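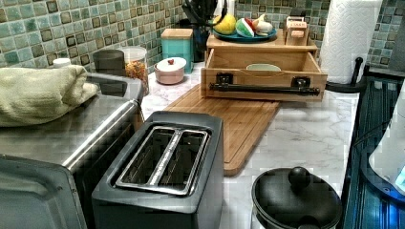
How many circuits should feed the power points in a kitchen?

At least two for the bench outlets in most family houses, with the oven and cooktop on their own.

That is the view of the senior electrician at Vudance, a small contracting firm in Pascu that does most of its work on rewiring older homes. He asked that his name be left out, as he also sits in on disputes between owners and builders and would sooner keep the two apart. We spoke for an hour at the firm's workshop, between a switchboard on a test bench and a rack of cable drums.

The firm has spent the past year at Trelis, an estate of 308 brick houses built to three floor plans. All of them were wired with a single power circuit for the kitchen, the laundry and whatever rooms happened to be on the other side of the wall. The breaker trips when too much is switched on at once, usually in the early evening in winter.

"People ring up and say the breaker is faulty," he said. "We test it, and nearly always it's doing what it was made to do. A kettle draws more than 2,000 watts. Put a heater on the same circuit, then a dryer, and you're past the rating. It may hold for a few minutes. A breaker is slow on a small overload and fast on a big one, and you can read that off the curve the maker publishes."

He draws a firm line between overload and fault. A breaker that trips after several minutes, with a number of heating appliances running, points to overload. One that goes the moment it is reset, with nothing plugged in, points to a fault in the fixed wiring. A safety switch that trips at random is a third matter. It compares the current going out on the active with the current coming back on the neutral, and it takes no interest in how heavy the load is.

"Half the switchboards I open now have combined devices, so one lever does both jobs," he said. "That's good for protection and bad for diagnosis. The owner tells you it tripped. Tripped on what? You have to ask what was running, for how long, and whether it was raining."

Rain matters at Trelis because the outdoor power point on the rear wall is joined to the kitchen circuit in two of the three plans. Water gets in behind the cover plate, leakage rises, and the fridge goes off. He has found the same arrangement in other parts of Pascu and regards it as a cost-saving measure that was ordinary for its time.

I asked whether the marking on the outlet tells the owner anything useful. Only about that outlet, he said. A standard household outlet is rated at 10 amps. The circuit behind it is commonly protected at 16 or 20, and several outlets share it. A double power point does not supply double the current on account of having two sets of slots, and power boards add positions without adding capacity.

"The board has its own cut-out, or it should have. Press the reset once. If it goes again, take something off. I've seen boards plugged into boards behind a microwave, and the plastic on the first plug had gone brown. The breaker never moved, and there was no reason for it to. The total was under the rating. The heat was all in one bad contact."

Loose contacts take up more of his time than overloaded cable. Terminals in the older houses were tightened by feel, and some were never very tight. Under load a poor joint warms, and it cools when the load comes off. After enough cycles the resistance climbs. Vudance checks every kitchen outlet on a job by taking it off the wall, inspecting the insulation at the terminals, then remaking the connection to the torque stated by the manufacturer.

For the survey work the firm logs current at the switchboard for a week, then loads the readings into a package called Skasteo. The software sorts them by circuit and marks any period spent above the breaker rating. He finds it adequate. The export function is poor, he said, and the time stamps need to be checked by hand when daylight saving starts or ends.

"A week is the minimum. If you log Monday and Tuesday you miss the big wash and the Sunday roast. I'd prefer a fortnight, but then the client is waiting on a quote."

The usual remedy at Trelis is one new circuit from the switchboard to the kitchen bench, leaving the existing cable to serve the fridge and the adjoining rooms. In the two plans with a clear roof space it takes about 10 hours, testing included. The third has a raked ceiling over the kitchen, and the cable has to go under the floor. Clearance there is low on the southern side. He puts the fridge on its own protective device where there is space on the board, so that leakage in some other appliance does not spoil the food.

Older boards are often full. An enclosure with no spare poles has to be replaced, and at that point the main earth and the consumer mains are inspected as well. Owners should allow for that in the budget before they commit to a new kitchen, he said, and should give the electrician the appliance list before the cabinets are drawn. An induction cooktop ordered late is the most common cause of a revised quote.

"Cabinetmakers want the outlet positions first. I want the loads first. The positions are easy to move on paper."

None of the fixed wiring is work for the owner, and he was brief on that point. What an owner can do is press the test button on each safety switch, label the board properly, and keep a note of what was on when something tripped. The labels he sees are mostly in pencil. One board at Trelis had four breakers marked "power" and one marked "other power" -- the second turned out to be the hot water.

Vudance expects to finish the last group of houses on the estate in December.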